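Sat 16 August

Hide glue vs. liquid hide glue, continued from the Tostton batch. Granules soaked overnight, 1 part to 2 parts water by weight, held at 60 °C in the double pot. Joints are maple on maple, end to face, rubbed, no clamps.

- Batch A: fresh, 176 g dry
- Batch B: same glue, reheated 4 times
- Batch C: Gotine liquid, straight from the bottle
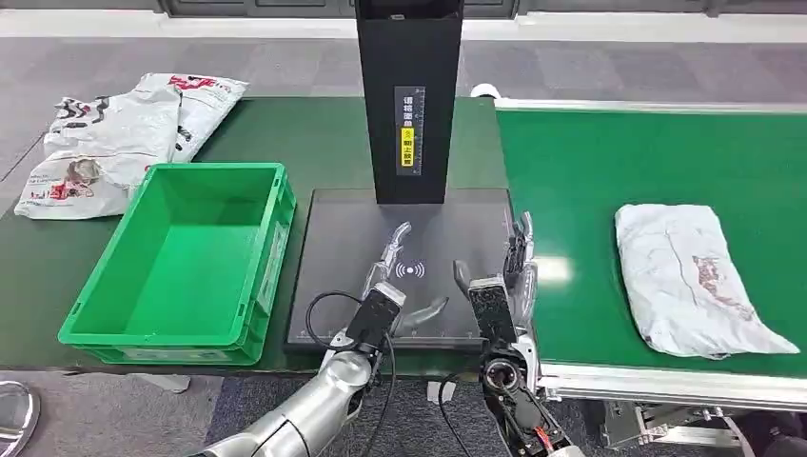
Open time for B was clearly longer than for A. Film was thinner and stayed tacky at the edges. Smell normal, no mold. C skinned over slowly and needed a second coat on the end grain.

Lies De Bruijn asked whether the reheats matter if the pot never goes above 60. Lerkivier sheet says discard after the third. I kept one B sample back to test this in December.

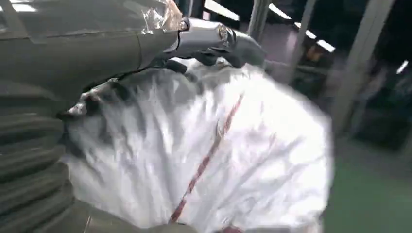
Break load, best of each set: A 949 N. B lower, glue line failed cleanly, no wood fiber pulled. C not broken yet, leave until Monday.

Pot thermometer reads high against the glass one. Correct before the next batch.
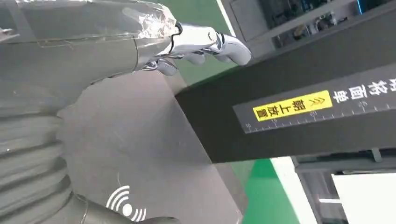
To order: urea, brush bristles, another bag of the Mwakyusa granules (high gram strength). Label the jars with the soak date as well as the heat date.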